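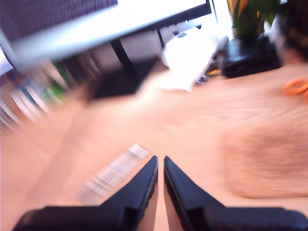 Vol. 40, No. 2

THE WEIGHT OF ORKDEN

The man from Stalis said the well at Orkden had never gone dry, and I wrote that down because he was paying for my lunch. I did not believe it. I have looked at a lot of wells, and the ones that never go dry are always owned by somebody who wants to sell.

He wanted to sell. The asking price was on a card he had slid under my saucer, face down, as if I might be shy about it.

"It's 669 feet," he said. "Dug by hand."

"Dug by whose hand?"

He smiled and asked if I wanted pie.

We drove out after. The road had been graded in November and then left to the weather, and he took it at a speed I would not have tried in my own car. There was a chain across the gate with no lock on it. Past that was a shed, and in the shed was the well, with a plank lid and a brick on the lid.

My aunt used to say that a well will tell you the truth if you drop something in it. She also said she could hear snow coming. I had brought 400 feet of line and a lead weight, which was all the line I owned, and he watched me pay it out with his hands in his pockets.

The line went slack at 40.

"You've hit the ledge," he said.

"What ledge?"

"There's a ledge." He looked up at the roof of the shed. "Everybody hits it the first time."

I pulled the weight up and felt it. It was dry, and there was a bit of yellow clay on the bottom. I moved over a foot and dropped it again. Slack at 40. I went all the way round the rim like that, and he began to talk about the view. 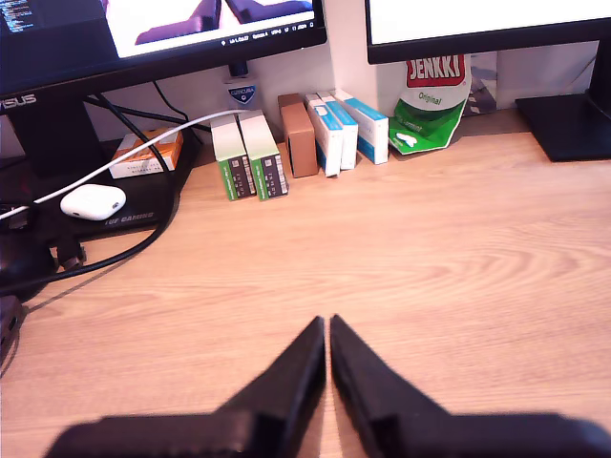
The desk, with small boxes along the wall.

Back at my desk I wrote the report. It took one page. I said the well was 40 feet deep and had no water in it, and that I could not speak to the ledge. I put Fri 16 January at the top and mailed it to the people who had hired me, a couple who meant to grow pears.

They bought the place anyway. They sent me a card in the spring with a drawing of a tree on it, and inside they had written that the water was very cold and a little sweet, and that they had drawn 1,121 gallons in the first week.

I don't believe that either. A person who has just spent all their money will taste sugar in anything, and you can have water brought in by truck as far as that gate.

Still, I bought more line. It's in the back of the car with the weight tied on, and I have been meaning to drive out there when the road is better.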